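Brarnis Limited: Investor Relations
November 20, 2024

1/3 Brarnis has lodged an announcement on its supply agreement with Hamada. The initial term is two years, with first deliveries to the Randley centre scheduled for January.

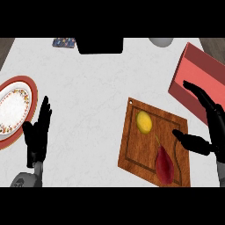

Simulated white marble countertop, viewed from above.

2/3 The agreement covers 487 units. Pricing remains commercial in confidence. Full-year guidance is unchanged.

3/3 Holders of fewer than 2000 shares should direct enquiries to the registry, Lurnis.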